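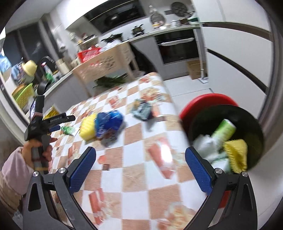

From: Chae-won Chae
To: regional-innovation list
Subject: Re: Voucher scheme, second round

Hi all,

I got back from the Praneck meeting on Monday and have been wanting to write this up ever since, so thank you for the nudge!

On an earlier message, the list moderator wrote:

> Does anyone know if the innovation vouchers are going ahead
> for a second round? The Hakthorpe page still says "under
> review" and I have two small firms asking me every week.
> Also, is it true that the university has to be the lead
> applicant this time? That would rule out both of them.

Yes, they are going ahead, and no, the university does not have to lead. A firm can apply in its own name as long as it has a signed letter from a research partner. I think the confusion comes from the first draft of the rules, which went round in June and did say "lead institution" on the front page. The new text says "lead applicant" all the way through. I checked it twice on the train.

Here is what I took down, in the order it came up.

1. Money. The pot is enough for 154 vouchers across the whole region, up from the first round. Firms that got one last time can apply again, but only for a different project. Somebody from Prestgate asked if a second phase of the same project counts as different, and the answer was "probably, if the deliverables are new." I'd get that in writing before you spend a weekend on the form.

2. Who can be a partner. This is the part I'm really excited about. Technical colleges are in! Last time it was universities and the two national labs, and that left out half the people who know how to build anything. The Çınar workshop has already offered to act as a partner for firms working on food packaging and cold storage, and they have machine time free in the mornings.

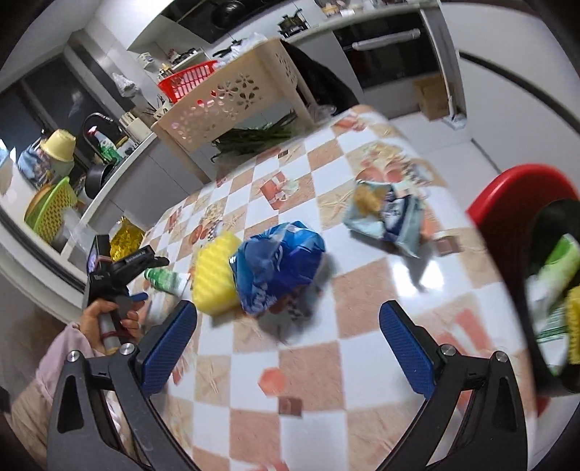 3. The form. It's down to 10 pages, and the section on "strategic alignment" is now one box with a limit of 600 words. Budget lines can be rounded. You still need the three quotes for any equipment, and I'm sorry to say those still have to be on headed paper.

4. Intellectual property. The default is now that the firm keeps what it pays for and the partner gets to publish after a delay. You can agree something else if both sides sign. There was a long back and forth over how long the delay should be and I don't think they settled it, so treat any number you hear as a rumor for now.

5. Reporting. One report at the end, plus a phone call halfway through. That's it. I nearly clapped.

A few of us stayed on afterwards and talked about pairing up firms that have never worked with a researcher before. Hakthorpe ran something like this last year – an open afternoon with tables, coffee and no slides –
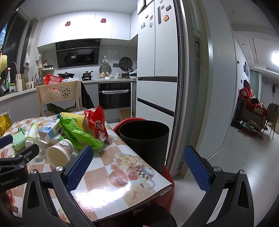
and several of the first-round projects started there. I'd love to try one on our side before the call closes. If you have a room, or know a firm that would come, write to me off list and I'll start a sheet.

To the original question about the two small firms: tell them to get the partner letter moving now. The form can wait a week or two, but the letter has to go through a college or university office and those are slow at this time of year. I'm happy to read drafts, and I can put either of them in touch with Çınar if cold storage is anywhere near what they do.

The web page should be updated soon. I did mention the "under review" notice and they wrote it down.

Chae-won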